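Chapter 11
Clothing, Fibre and Waste

Reading time: 6 minutes

Every household buys, wears, washes and eventually gives up its clothes. For most of history the last of these steps was slow. Cloth was costly, and a garment was turned, patched and cut down for a smaller wearer before it went for rags. The growth of cheap synthetic fibres changed this pattern within two generations.

This chapter considers what happens to clothing after its first owner has finished with it. It begins with the sorting trade in the port of Caltska, where 887 bales passed through the Vurkik warehouse in a single month, and moves on to the fibre mills of Plivurari. Polyester receives particular attention. It is light, strong and dries quickly, and these qualities have made it the usual choice for sportswear. It is also difficult to recycle when blended with elastane.

Sorting is still done largely by hand. At Vurkik, garments are placed in one of 19 grades according to fibre, condition and likely market. Printed sportswear presents a special difficulty, as the ink may have to be removed before the cloth can be pulped. 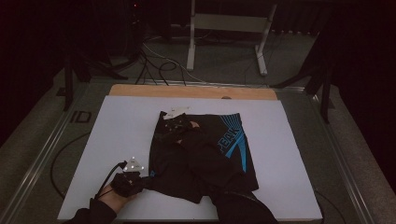

Chávez objects that grading of this kind serves the exporter alone, and that a town receiving 3000 tonnes of low-grade clothing a year has little say in what arrives. The objection is taken up in the second section, after the main fibres and their properties have been set out.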